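Wk 4 handout, storage and clutter in small shops. Friday, July 29, 2022

Recap: dead stock = anything not touched in 100 days. Multach case, read before class.

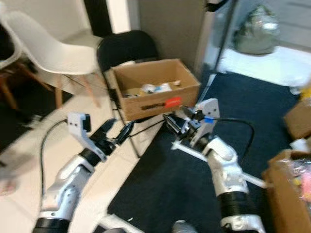 Multach had 1,693 items on the books, 41 never sold. Ask why they kept reordering. Rent per shelf, see table 2.

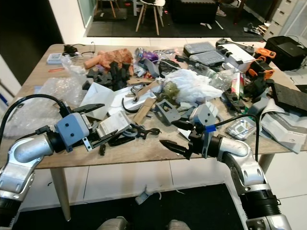

Tellow method: sort by how often used, then by size. Not by price!! Most groups got this backwards last time.

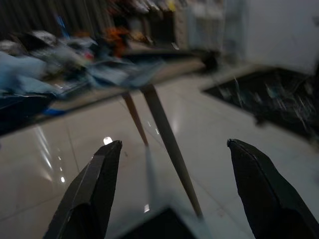
Fig. 1. White tiled floor, glossy.

Floor space costs too. Prins left it out of thier budget, max 9 marks if you do the same.
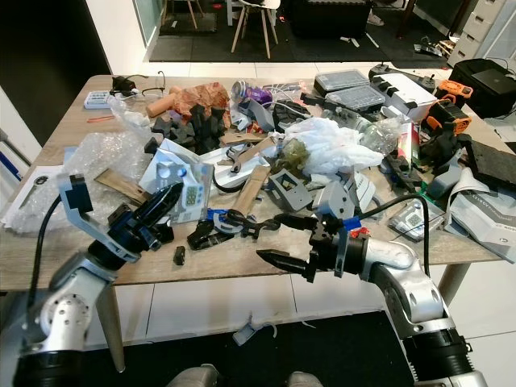

Fig. 2. Cluttered table, light oak-grain top.

Cumau reading for next wk, skip the apendix.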